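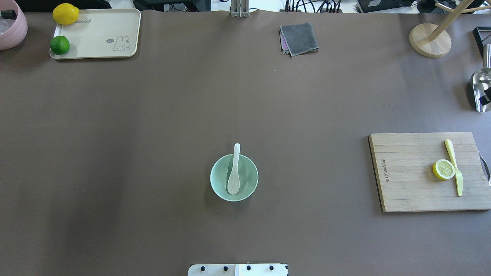

She said the boat was worth nothing and that I should let the yard at Mellis break it up before the winter charges started.

I said I would go and look at it first.

My sister had not been to Mellis for nine months. Neither had I, but I had at least paid the yard. Our father left the boat to both of us, along with a shed key that fitted no shed we knew of, and we had gone on not deciding all through the spring and summer. Now it was October and the yard wanted the space.

I took the early bus. It goes by way of Tarnine, where it waits for twenty minutes outside the closed bank, and then down the long hill to the estuary. There was one other passenger, a man with a roll of carpet, and he got off at the top of the hill and stood there with it as we pulled away.

The yard had moved the Mahuika. She used to stand by the gate, where our father could sit in the cockpit with his tea and talk to anybody coming in. Now she was at the far end against the hedge, propped on timber, with the cover gone green and a pool of rainwater sagging in the middle of it. I borrowed a ladder from the office. The woman there gave me a form to sign for the ladder, and another form for going aboard, and then asked if I had brought gloves. I had not, so she lent me some of those as well.

I pushed the water off with a broom and it went down my sleeve.

Inside it was better than I had expected. The bunks smelled, but the floor was sound where I trod on it. His charts were in the rack over the table. His radio was on its hook. In the locker under the sink there were four tins of the same soup and a bag of rice that the mice had found. I put the rice in a bin bag and stood the tins by the steps.

The engine was a Verik, a small grey diesel, which he had bought second-hand from somebody up the coast and never stopped praising. It had a meter on it that showed the hours it had run. The meter said 1,672. I wrote this on the back of the ladder form, thinking a buyer would ask.

Then I found the book. It was a plain red account book and it was where he always kept it, behind the companion steps, wrapped in a freezer bag. I had seen him write in it hundreds of times and had never read it. He put down the date, the wind, where he went and what time he came back. After that he put what he had eaten. I had thought of it as a log of the boat, but there was more in it about lunch than about sailing. Cheese and pickle, off the point. Pork pie, at anchor, wind dropping. Egg sandwich, did not leave the mooring.

A good many of them said that he did not leave the mooring.

I sat down on the bunk, which was damp, and read on. He had bought the boat at 58, the year he gave up work, and for the first few summers he went a long way in her. There was a fortnight in the islands. There was a bad night off a headland that he had never mentioned to us, when the steering jammed and he sat with his leg hooked round the tiller until it got light. Tinned peaches, he had written after that one, whole tin.

After my mother died the trips got shorter. He would go to the point and back, then as far as the second buoy. In the last two years he went out to the mooring in the dinghy, ran the engine for half an hour, ate something and came home. That was where the hours on the meter had come from, or a lot of them. My sister used to ring me and say he was off in the boat again, at his age, in that wind, and what were we going to do about it. He was sitting a stone's throw from the slipway with a flask. 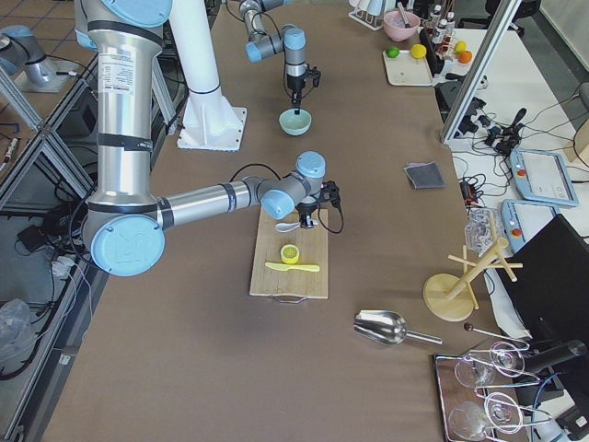

I looked for us in the book. My sister came up every August with her children, and there was a line for each visit, with the food, which on those days was chips. I came up less. One entry said that I had been expected and that the forecast was poor. It gave no lunch. I remembered that weekend, more or less. I had told him I had a cold.

A man knocked on the hull at midday. He had heard from the office that somebody was aboard and he wanted to know if she was for sale. He was younger than me and had paint on his ears. I came down the ladder and we walked round her together, and he pushed his thumb against things. He asked about the keel bolts and I said I did not know. He asked about the engine hours, and I was able to tell him. He said that was a fair few for a boat that size, she must have been all over the place.

I said she had been to the islands.

He offered 700, and he would pay the yard what was owing. I said I would have to ask my sister. He said that was fine, he was only over there doing his rudder, and he went back to it.

I rang her from beside the hedge, where there was a bit of signal. She was at work and I could hear a printer going. I told her the figure and she said take it, for heaven's sake, take it before he looks underneath. I said he had looked underneath. Then I told her about the book, and I read her some of it, the first summer and then the peaches. She asked me to read the peaches one again. I did not read her the mooring ones. She asked if it went right up to the end and I said yes, nearly, and she said what did he have. I turned to the last page. It was a banana.

The printer had stopped by then. She said she would have to go, there was somebody waiting, but could I hold on to the book and not leave it in with the charts. I said I already had it inside my coat.

So I walked over and told the man yes. He wiped his hand before he shook mine. He wanted to know if the radio was included and I said it was, and the charts, and the soup if he liked soup. He asked why she was called the Mahuika and I told him she had been called that when my father got her, and he had thought it was bad luck to change it.

I took the ladder back. The woman in the office found my form, looked at the number I had written on it, and asked if I needed that. I said no, but she tore the corner off and gave it to me anyway. The gloves I forgot about until I was on the bus. They were in my pocket, wet through, and when we stopped at Tarnine I got off and wrung them out over the drain while the driver had his sandwich.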